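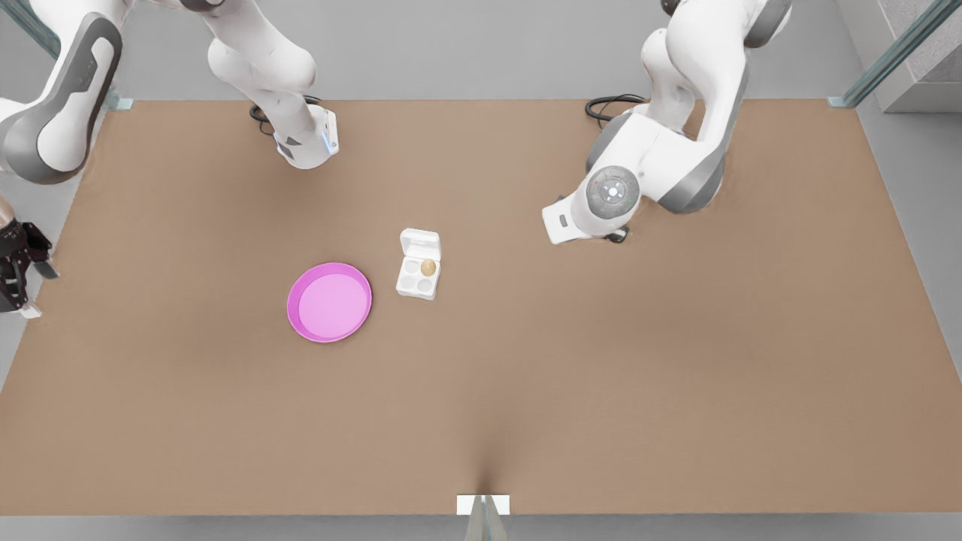

So I finally did it. After years of telling everyone in this newsletter to keep a bread starter going, I let mine die over the winter and had to begin again in March like a complete rookie. Juniper Greenberg laughed at me for a good long while and then handed over a jar of hers, bless her!

If you're starting from scratch too, my advice is to stop fussing. I feed mine at 7 in the morning with plain flour and tap water, stir it with whatever spoon is clean, and put it back on top of the fridge. It sulked for 9 days - gray liquid on top, smelled like old gym socks - and then one morning it had pushed the lid right off. I was so happy I called my sister.

The first loaf was a brick. The second one I shared with Thaddeus Obi, who was very polite and asked for extra butter (twice). I've since gone up to a 16 hour rise in the back bedroom, where it's cooler, and the crumb is so much better. Still a bit pale on the bottom, and I'm blaming the oven for that one.

A few of you wrote in asking about rye. Xiomara Rosenthal swears by swapping in a handful at the last feeding before you bake, and I'm trying it this week. I have plenty of starter to give away as well, so bring a jar with a loose lid if you'd like some. Please, not a tight lid - I've already scrubbed one cupboard.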